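Hand-held gripper or teleop for soft stuff?
Forum: Teaching and demonstration

wobblyservo
Posted 29 May 2019

Right, I need opinions before I spend any more of the department's money. We're trying to teach an arm to pick up and put down awkward light things (artificial flowers, cloth, bits of packaging) and I've been recording everything by remote control, sitting at a desk with a joystick puck and squinting at two monitors. I've got 78 demos that I'd call usable and it has taken me most of my spring. My colleague Yasmine Ghoneim wants to bin the puck and do the lot with hand-held grippers, so you just walk up to the table and do the job yourself. I'm tempted but I don't want to start from nothing again. What are people using?

prullitz_pete
Hand-held, no contest. We did both on the Brusness project and I got more done in one morning with the gripper in my fist than in a week of remote driving. You don't have to learn anything! My neighbour's lad had a go and was quicker than me by lunch.

Boersma
I'll disagree with Pete, as usual. Quick demos are lovely until the arm tries to copy them. Your wrist can do things the arm's wrist can't, and you won't know which demos are impossible until you play them back. With remote control, if it got recorded, the arm did it. I'd take 78 of those over 200 hand-held ones that I then have to sift through.

prullitz_pete
You sift them with a script though. It takes minutes. We threw out the ones where the arm couldn't reach and kept the rest, and there were still loads left.

Boersma
Reach is the easy bit. What about speed? People flick things about. Our arm tripped its own safety stop over and over trying to keep up with a postgrad who was in a hurry to get to the pub.

kettle_on
Can I stick up for flowers as a test, because everyone laughs at ours. They're miserable to grip! Stems slide, the petals hide whatever is underneath, and you pick up one and get its friends as well. We've gone over to hand-held for them, and this is the sort of view the thing gives you when it's got hold of the sunflowers in the basket. 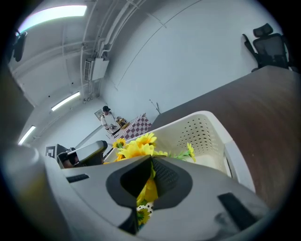
wobblyservo
How many demos do you need before the arm can do a simple pick by itself?

kettle_on
Depends how much you move things about, but for one object and one container we had something decent at 200, and it only got properly reliable once we'd gone up to nearly 900 with the basket shifted to a new spot each time.

wobblyservo
Oh blimey. OK, that settles the puck question a bit, I am not doing 900 with the puck.

Boersma
You wouldn't need to. Remote demos are cleaner so you need fewer. I do wish people would compare like with like on here.

kettle_on
Are they cleaner, though? Mine by remote were full of dithering. I'd hover over a stem for ages trying to judge the depth and then the arm learned to hover as well. It was like watching myself dither, very humbling. By hand I just go in and pinch.

Boersma
Fair point about the dithering. I trim the pauses out afterwards, but I'll admit that's a job in itself.

plestel_mo
Bit of both here. We do the bulk by hand and then, when the arm keeps failing in the same way, we take over by remote and record the rescue. It took 3 rounds of that before ours stopped squashing the cloth against the side of the tub. Also, wobblyservo, don't bin your 78! Mix them in. Ours helped even though they looked nothing like the new ones.

wobblyservo
Did you have to do anything clever to mix them? Mine are filmed from a fixed camera over the table, so the view is totally different.

plestel_mo
Ah. Then no, that's harder. Ours had a camera on the wrist both ways. You could keep yours back for checking where the arm ended up, but I wouldn't train on them together.

prullitz_pete
So, hand-held then :)

Boersma
For picking, maybe. If she wants to do anything with a lot of pushing, where you need to know how hard the arm is shoving, come back and ask again in November.

wobblyservo
Ta all. I've told Yasmine she's won and she's being unbearable about it. Going to print some fingertips tonight, does anyone have a favourite rubber for the pads? Ours have gone shiny.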